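Rattanmöbel mit Glasplatte richtig pflegen

Geflochtene Tische und Sessel halten viele Jahre, wenn man ein paar Dinge beachtet. Viele stehen inzwischen das ganze Jahr im Wohnzimmer oder im Wintergarten, und gerade dort sammelt sich der Staub schneller im Geflecht, als man denkt. Der Januar ist ein guter Monat für die Grundreinigung, weil die Möbel dann ohnehin drinnen stehen.

Geflecht reinigen

Zuerst trocken arbeiten. Den Staubsauger auf niedrige Stufe stellen, Bürstenaufsatz verwenden und immer in Richtung des Geflechts saugen. Für die Ecken an den Tischbeinen eignet sich ein alter Backpinsel oder eine weiche Zahnbürste.

Danach feucht nachwischen. Bei Naturrattan genügt lauwarmes Wasser mit einem Spritzer Spülmittel, das Tuch gut auswringen. Kunststoffgeflecht verträgt mehr Wasser und darf im Sommer auch mit dem Gartenschlauch abgespült werden. Hochdruckreiniger sind für beide ungeeignet - der Strahl löst die Enden aus der Klammerung.

Naturrattan anschließend bei normaler Zimmertemperatur trocknen lassen, nicht direkt vor der Heizung. Trockene Luft macht die Fasern spröde. Wer im Winter stark heizt, sollte das Geflecht alle paar Wochen mit einer Sprühflasche leicht benebeln.

Glasplatte abnehmen und putzen

Lose aufliegende Platten mindestens einmal im Jahr herunternehmen. Zwischen Glas und Rahmen sammeln sich Krümel, die beim Verschieben kratzen. Bei großen Platten zu zweit anfassen und das Glas hochkant auf eine gefaltete Decke stellen, nie auf Fliesen oder nackten Estrich.

Kalkränder von Gläsern und Flaschen gehen mit verdünntem Essig weg. Fettige Fingerabdrücke vorher mit Spülwasser entfernen, sonst verschmiert der Film nur. Zum Trocknen ein Mikrofasertuch oder ein altes Geschirrtuch ohne Weichspüler nehmen.

Vor dem Auflegen die durchsichtigen Gummipuffer prüfen. Vergilbte oder harte Puffer austauschen - im Baumarkt kostet ein Päckchen mit 20 Stück wenig. Den alten Kleber vorher mit Spiritus abreiben. 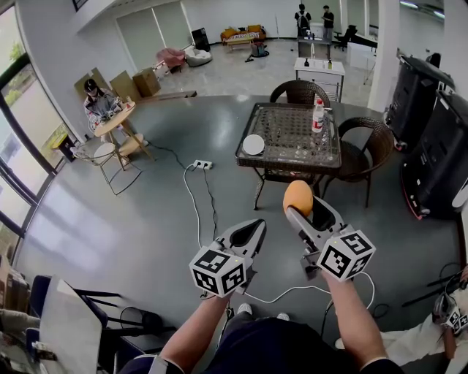
Teller und Flaschen stellt man am besten nicht zu nah an die Kante, denn auf glattem Glas rutscht alles leichter als auf Holz. Filzuntersetzer helfen und verhindern auch das Klirren. Heiße Töpfe gehören nur mit dickem Untersetzer auf die Platte, auch wenn Sicherheitsglas verbaut ist.

Sessel und Boden

Sessel nicht an den Armlehnen ziehen, sondern an der Sitzfläche anheben. Auf hartem Boden Filzgleiter unter die Füße kleben und zweimal im Jahr kontrollieren, ob sich Sand hineingesetzt hat. Steckdosenleisten neben dem Tisch so legen, dass kein Stuhlbein auf dem Kabel steht.

Einzelne gelöste Stränge mit Holzleim fixieren und über Nacht mit einer Wäscheklammer halten. Bei Kunststoffgeflecht nimmt man Sekundenkleber, sparsam aufgetragen.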